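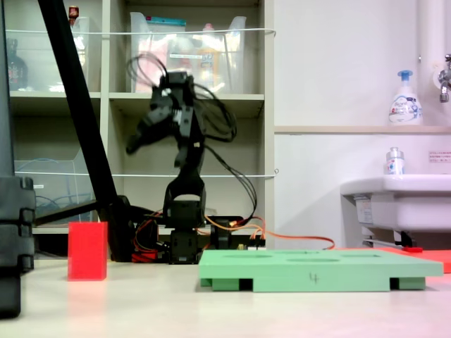
Our project was to make a set of shape boards for the play corner at the Hosseinzadeh Family Center, together with blocks to use on them. The center had one old puzzle board with most of the pieces missing. We were given a budget of 255 dollars and one semester, and we called the set Prornilano. Drafts were numbered by hand so we could match each one to our notes. Draft 4, with the number on its front edge, stands on short legs and has four shallow round recesses in the top. We chose shallow recesses so that a small child could get a piece out again without tipping the board. The legs leave a gap underneath for fingers when the board is carried.

Work Space

We worked in Room 312 of the Stitent building. It has a sink on the wall, and we used it for washing hands and rinsing brushes. The shelves were already well used when we started, with clear bins for packaged supplies and another for cables. Our own parts went home with us for the first two weeks. After that we were given a drawer, which was too shallow for the boards with legs.

Changes After the First Visit

The center staff looked at the early drafts and made two requests. They wanted some boards that lie flat, and they wanted shapes other than circles. They also said plain blocks should be included, even if they fit none of the holes, as children stack them anyway. We redrew the flat board with holes cut all the way through. Cutting through was easier for us than making recesses at an even depth, and crumbs do not collect in the bottom. 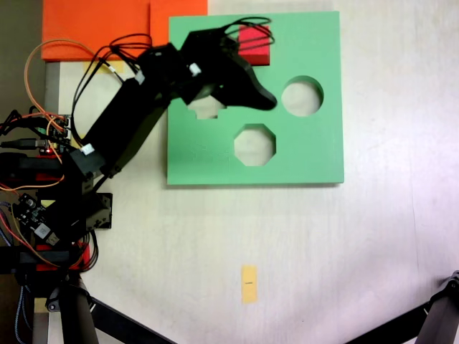
Dostidham, November 8, 2019

The flat board is now on the table for checking. It has a round hole, an octagonal hole and one with stepped, notched edges. The notched hole took the longest to draw and we are still not sure about it. Its inside corners are hard to sand, and the piece for it can only go in one way. The octagon is better. The thickness of the board shows well at the rims, so we are keeping this thickness for the rest of the set.

The board weighs 460 grams. The center asked us to stay under 500.

Work still to do:
Sand the inside edges of the notched hole
Round the four outside corners, which are still crisp
Cut a second set of pieces
Write a one-page care sheet for the staff

The finished set is due at the center in January.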